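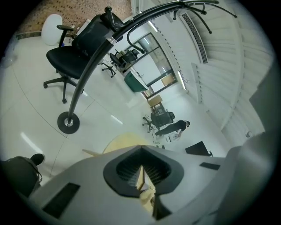

Mesh-backed office chair with a padded seat, on castors.

Keeping up with your serials and keeping the house going

By Azadeh Nazari

My mother watched her serials standing up, iron in hand, and I don't think she ever missed a wedding, a kidnapping or a burnt collar in all those years. I am not so gifted. When "The House of Naseri" came on every evening at half past seven I let a great many onions catch, and over time I've worked out a few ways of following a daily drama without the kitchen suffering for it. Several of you have written in asking for them in one place (thank you, and a special hello to the ladies in Tunby who share one login between the lot of them!), so I've gathered them up.

Start with the cooking. A serial evening wants a dish that looks after itself – dal, a bean stew, anything that goes in the oven with a lid on. I put mine in at ten to seven and set the timer on the cooker and a second one on the little wind-up thing I carry into the sitting room, as you cannot hear a cooker over a courtroom episode. If you must fry, do it before the titles, drain on kitchen paper and keep everything warm on a rack in a low oven. A plate makes it go soggy underneath.

Then the ironing. Save the flat things for viewing: pillowcases, tea towels, napkins. Shirts need your eyes. Damp everything beforehand, roll it up in a towel and it will stay nicely pliable right through to the closing music. Put the board sideways on to the screen, with the flex running away behind you, and stand the iron up on its heel whenever somebody gasps.

Mending is even better, and I've darned most of the family's socks to the sound of mothers-in-law. Thread five or six needles before you sit down and park them in a pincushion (a bar of dry soap does just as well and the needles glide beautifully afterwards). Dark thread on dark cloth I leave for the mornings.

Now, recordings. Our Pliston box holds 100 hours and I used to think that was plenty, until we came home from three weeks at my sister's in May and found it had quietly stopped saving just before the poisoned sweets. Clear it out every week, the same day you do the fridge. I keep a notebook by the telly with the episode number of whatever I saw last, and when my daughter deleted the wrong things I could go straight back to 267 and carry on. Pencil is best, you'll be rubbing out a lot.

The remote control gets filthy, particularly if there are crisps about. Take the batteries out, go over it with a cloth barely dampened with white vinegar, and run a cocktail stick round the buttons. For the screen itself use a dry microfibre cloth and nothing else, with the set switched off and cooled down. Smears show up best by daylight, so I do mine after breakfast.

For snacks, a good big batch of roasted chickpeas lasts me the week. Drain and dry 900 grams of cooked ones very thoroughly, toss with oil, salt and cumin, and give them roughly 40 minutes in a hot oven, shaking the tray now and then. Let them cool completely before they go in the tin or they'll turn leathery. Small bowls, one each, saves a great deal of reaching across.

Tea on a blanket? Blot, don't rub, then cold water and a drop of washing-up liquid. If it's milky tea, do it in the advert break and not at the end, however good the cliffhanger is.

Lastly, a reader's tip I've grown very fond of. She is 68, she follows "Honent Road" as well as the Naseris, and she folds one basket of washing per episode, starting with the towels and leaving the socks for the slow scenes. I tried it all last month and have only the fitted sheets left over, which I still can't fold with the television on or off. If anyone has a method, do please send it in.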